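**Locker room inspection, Plaltton site, staff level**
Inspector: Hrefna Arnardóttir
Period: October
Sheet 1609, checklist revision 7

Ratings: OK / Minor / Action

| Item | Rating | Comment |
|---|---|---|
| Locker bodies level and fixed to wall | OK | Anchors checked by hand at both ends. |
| Door hinges | Minor | 358 drags on the sill. Shim or rehang. |
| Recessed handles | OK | No sharp edges felt. |
| Locks and keys | Action | See comment 1. |
| Vents clear | OK | No paint or tape in the slots. |
| Bench fixings | Minor | One loose bolt, far end. Tightened on the spot. |
| Floor and walkway | Action | See comment 2. |
| Emergency lighting | OK | Test button held, lamp stayed on. |

**Comment 1.** Keys are being left in the locks. The site rule is that an unassigned locker is kept shut with its key in the cabinet at the front desk. Nørgaard supplied 8 spare keys with the last order; two are not in the cabinet. Reconcile against the key log before any new locker is assigned.

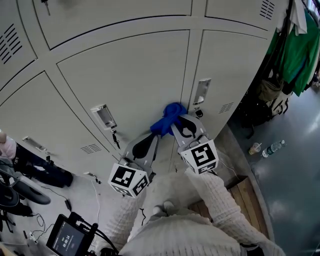
**Comment 2.** The walkway between the bench and the lockers must stay clear over its full length. Joltel's cleaning contract covers the floor finish but not personal items, so these fall to the shift lead. Cords across the floor in front of the doors, including the one with the small black power adapter, are to be rerouted along the wall or covered. Drinks go on a table: a plastic cup with a straw and a water bottle on the floor beyond the bench are a slip hazard on a smooth finish.

**Wiping down.** Door faces: damp cloth, neutral cleaner (Beller stock, diluted per label). No spray into the vents or lock barrels.

Reinspect items marked Action before the next key issue. Minor items carry over to the following sheet.

H. Arnardóttir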